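Meinung | Außenpolitik | Menschenrechte

Wir liefern weiter. Natürlich liefern wir weiter.

Kommentar von Azra Lazarević

14 Monate. So lange sitzt der Redakteur eines kleinen Lokalblatts aus Sidau jetzt in Untersuchungshaft, ohne Anklage, ohne dass seine Anwältin die Akte vollständig gesehen hätte. Und so lange sagt die Bundesregierung, man sei »in engem Austausch mit den zuständigen Stellen«. Ich habe den Satz inzwischen so oft gelesen, dass ich ihn mitsprechen kann. Im November kam er zuletzt, Regierungspressekonferenz, kurz nach halb zwölf, die Nachfrage wurde mit demselben Satz beantwortet.

Gleichzeitig die Ausfuhrgenehmigung. Grokley, Hersteller von Abhörtechnik, darf seine nächste Anlage an genau das Innenministerium verkaufen, das den Mann hat festnehmen lassen. Genehmigt nach Prüfung, heißt es. Geprüft von wem, nach welchem Maßstab? Keine Auskunft, Betriebsgeheimnis. Ein Geheimnis des Betriebs wohlgemerkt, der an der Sache verdient.

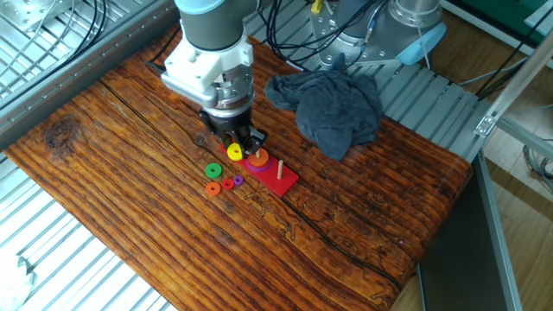
Exportkontrolle ist in Deutschland eine Sache der Reihenfolge. Erst wird der Vertrag verhandelt, dann die Voranfrage gestellt, dann prüft die Behörde, und wenn am Ende jemand im Auswärtigen Amt Bauchschmerzen bekommt, liegt alles andere schon drunter. Wer je mit einem Kind Ringe gestapelt hat, kennt das: Steckt der orange Ring erst auf dem lila, kommt man an den lila nicht mehr ran, ohne oben wieder anzufangen. Und oben anfangen will keiner. Oben liegt die Unterschrift, da hängen Arbeitsplätze dran, da hat ein Staatssekretär schon Hände geschüttelt. Also bleibt die Menschenrechtsfrage unten stecken, sie ist ja drin im Verfahren, man kann sie jederzeit vorzeigen. Nur ändern kann sie nichts mehr.

Ich hör schon den Einwand. Wenn wir nicht liefern, liefern andere. Stimmt vielleicht. Cultbridge sitzt jenseits unserer Gerichtsbarkeit und hätte den Auftrag vermutlich genommen, ohne mit der Wimper zu zucken. Aber was folgt denn daraus? Mit dem Argument kann man alles verkaufen. Man könnte auch gleich die Handschellen liefern, die gibt es schliesslich auch woanders. Ein Staat, der Werte im Koalitionsvertrag stehen hat, muss irgendwann auch mal einen Auftrag verlieren. Einen. Ich würde für den Anfang einen nehmen.

Zweiter Einwand, der klügere: Wer liefert, behält Einfluss. Man bleibt im Gespräch, man hat einen Hebel. Gut, dann bitte den Hebel auch mal benutzen. Fünf Delegationen sind seit der Festnahme hingefahren — fünf! — und in keiner einzigen Abschlusserklärung taucht der Name des Mannes auf. Nicht mal in der Fußnote. Wenn Einfluss so aussieht, hätte ich gern gewusst, wie Ohnmacht aussieht.

Was mich dabei am meisten ärgert, ist die Sprache. »Besorgt« sind wir, manchmal »tief besorgt«, selten »mit großer Sorge erfüllt«. Es gibt da offenbar eine Skala, Diplomaten können sie lesen wie ein Thermometer, und die Gegenseite kann das auch. Die weiß genau, dass bis »tief besorgt« gar nichts passiert. Danach übrigens auch nicht, aber das hat noch keiner ausprobiert.

Und der Bundestag? Bekommt die Genehmigungen hinterher mitgeteilt. Eine Liste, Empfängerland, Güterkategorie, Wert. Die Anfrage der Opposition zu Grokley hatte 19 Einzelfragen, beantwortet wurde davon im Grunde eine, nämlich die nach der Rechtsgrundlage. Der Rest: als Verschlusssache eingestuft, kann in der Geheimschutzstelle eingesehen werden, Notizen verboten. Abgeordnete dürfen also wissen, aber nicht darüber reden. Praktisch.
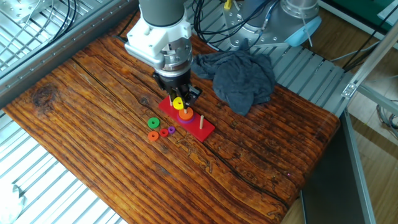

Was zu tun wäre

Nicht viel, und nichts davon ist neu. Erstens die Reihenfolge umdrehen: Menschenrechtsprüfung vor der Voranfrage, schriftlich, und zwar durch eine Stelle, die nicht dem Wirtschaftsministerium untersteht. Zweitens Begründungspflicht. Wer Überwachungstechnik an ein Innenministerium mit laufenden Verfahren gegen Journalisten genehmigt, soll hinschreiben, warum. Zwei Seiten, öffentlich. Das halten die aus.

Drittens, und da wird es unbequem: Widerruf. Eine Genehmigung muss auch nach der Unterschrift noch weg können, wenn sich die Lage ändert. Die Wirtschaft sagt, das sei Gift für die Planungssicherheit. Ja, mag sein. Der Redakteur in Sidau hat auch keine Planungssicherheit.

Die Stiftung Georgiou hat eine Petition aufgesetzt, 1150 Unterschriften waren es, als ich gestern nachgesehen habe. Das ist wenig. Für ein Land mit so vielen Sonntagsreden zur Pressefreiheit ist das sogar peinlich wenig, und ich nehm mich da nicht aus, ich hab selber erst letzte Woche unterschrieben. Man verdrängt sowas ja. Der Fall ist weit weg, der Name schwer zu merken, und dann ist Haushaltsstreit und dann Wetter.

Im Frühjahr steht die nächste Verlängerung an, der Wartungsvertrag für die alte Anlage. Läuft normalerweise ohne Debatte durch. Da könnte man anfangen, es müsste nur eine Ministerin den Vorgang zurückgehen lasen und eine Frage draufschreiben: Wo ist der Mann?

214 Mal geteilt | 3 Kommentare

hanseat_67
Alles richtig, ändert aber nix. Die Anlage steht doch längst. Und mit Cultbridge wäre es genauso gekommen, nur ohne Steuereinnahmen.

Marlies K.
Danke für den Text. Petition unterschrieben. Warum hört man davon in den Abendnachrichten so gut wie nichts?

peerO
»Nicht dem Wirtschaftsministerium untersteht« — und wem dann bitte? Noch eine Behörde? Der Vergleich mit den Ringen hinkt auch, man kann den oberen ja einfach runternehmen. Muss man halt wollen.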